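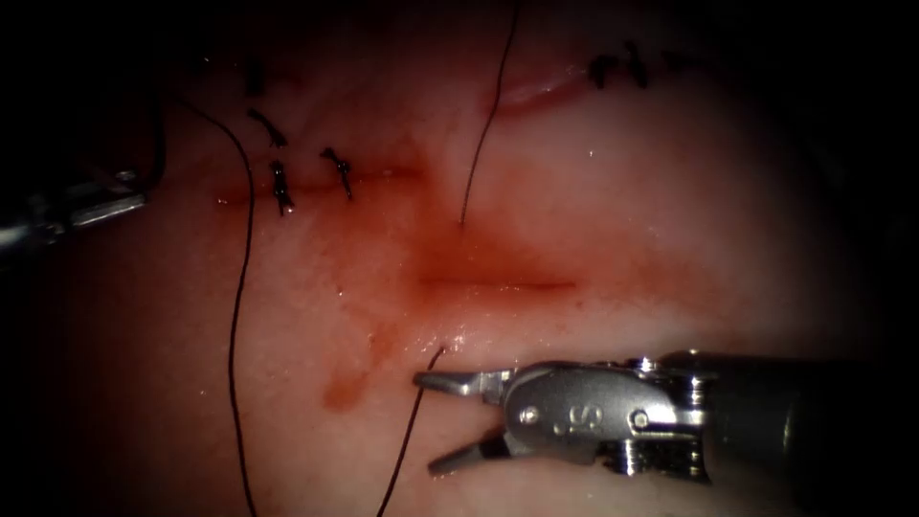
Search Search for: Search

Stastia Railway Looks for Lost Minutes at the Platform

May | By Mekdes Alemayehu

The evening train from Cadudura to Assefa is timed to stand at Gunine for 40 seconds. On most evenings it stands there much longer, and the delay is carried down the line to the single-track section, where a train in the other direction has to wait for it at the loop.

Stastia Railway, which runs the route, has spent the past year trying to find out where those seconds go. The answer will shape a timetable the company has to submit before the end of the summer, and it has already changed the order for its next trains.

Dwell time is the period between a train stopping at a platform and moving off again. It covers the release of the doors, people getting off, people getting on, the closing of the doors and the check that comes before departure. Each part is short. On a line with many stops the total can exceed the time saved by raising the speed limit on the open track, and raising the speed limit usually costs more.

"We had a good record of arrivals and a good record of departures," said Adanech Endale, head of train planning at Stastia. "What we did not have was a record of the doors."

The trains now report it. A software change allows the door controller to write a time stamp for each release, each opening and each closing. The data are collected at the depot overnight and matched to the signaling record. Door events that can't be matched within a few seconds are thrown out, a rule that removes a fair share of the readings from Cadudura, where two platforms share a track circuit.
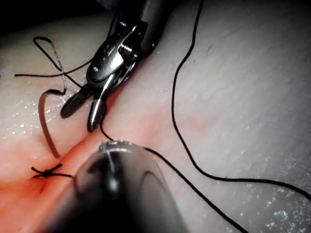
Black suture thread and a straight incision line on a tissue-like pad.

The first finding concerned the time after the last passenger had boarded. At Gunine the doors remained open for an average of nine seconds with no one passing through them. Conductors were waiting for the clock on the platform, which was set slightly behind the clock on the train. The clocks have been brought into line, and the gap has shrunk at every station except Assefa, where departures are held for connecting buses.

The second finding was harder to act on. Passengers crowd toward the doors nearest the stairs. At Gunine the stairs are at the north end of the platform, so the front car takes most of the load while the rear car leaves with seats open. The train can't go until the slowest door has cleared, and the slowest door is nearly always the same one.

Stastia tried moving the stopping point by the length of one car. That put a door on either side of the stairs and cut the evening stop by a fifth. It also placed the rear door beyond the platform lighting, and the trial was ended until new lamps could be put up. Fasil Fikre, who manages the station works, said the cable route had been agreed and that the lamps were on order.

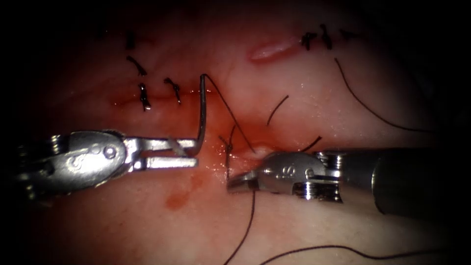 What the new trains will change

The present cars have two doors on each side. The specification for the new cars calls for three, with a wider standing area next to each and no step at the threshold. The cost is seats. A car that now seats 100 will seat fewer, and riders making the full trip from Cadudura to Assefa will notice it more than those going a few stops.

Planners tested the layout in a shed at Cadudura, using a mock-up of half a car and more than 200 paid participants, some with luggage and strollers. Level boarding made the largest difference. The third door helped at high loads and did almost nothing at low ones – a result that led one group within the company to argue for keeping two doors and spending the money on platform height.

That argument was settled by the platforms. Raising them to a uniform height would require a freight bypass at Assefa, since wide loads use the same tracks at night. The bypass is not funded. The new trains will carry a short gap filler that slides out before the doors open, adding a fixed delay at each stop that the third door is expected to win back.

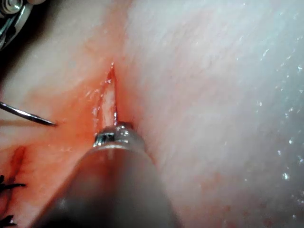

Mekdes Alemayehu
Transport Correspondent

Drivers have raised a separate concern. A timetable built on shorter stops leaves less slack for a late start, and Stastia's current schedule hides most of its slack in the last leg before Assefa. Trains can be late at every station on the line and still be counted as on time at the end. Kalkidan Ayele, a driver instructor, wants the spare time spread among the intermediate stations, so that a small delay can be absorbed where it happens.

Endale's draft does this in part. It places a margin before the single-track loop and another before Gunine, and takes both from the final leg. Reported punctuality at Assefa will probably fall in the first months under this plan. The company intends to publish figures for the intermediate stations as well, beginning with the new timetable.

The draft goes to the regional transport office next. Delivery of the first new train is expected after the timetable takes effect, so the early months will be run with two-door cars and the planned stop at Gunine will stay at 40 seconds until they are replaced.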